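Okay, a thread on "just show the robot once by hand and it learns the job." I've been driving the Limby sim by remote for a while now and I'm not sold.

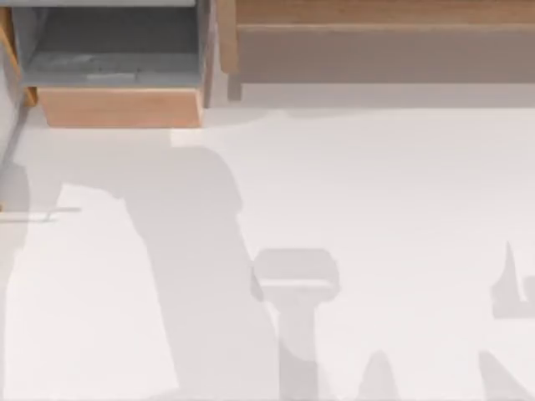 Limby sim, drawer task. Both arms out of view, shadows only.

1/ The Gadaris pitch is that anyone can teach it. You steer the two arms, it copies you. Fine. But look at what I have to steer by in a view like that one. Shadows on a white floor. I'm judging where a gripper is by a gray smudge.

2/ I logged 34 demos of the drawer task in May. I kept 13. The others had me hunting for the front panel, backing off, trying again. Do you want a robot to learn that? Because it will.

3/ Someone always says the hesitation is "useful recovery data." Maybe. Show me the run with it and the run without it. I've asked twice and got a slide.

4/ Also, the shadows bother me. They're soft and clean and the floor is blank. My shop floor at McIver has tape, scuffs and a drain. What exactly is the policy keying on?

5/ Hand guiding the real arm was better for me. You feel the contact. It's slower, and your own arms get in the camera's way, so pick your poison.

6/ Next up is the same task with the Grerus controllers, 33 demos, no do-overs. I'll post the bad ones too.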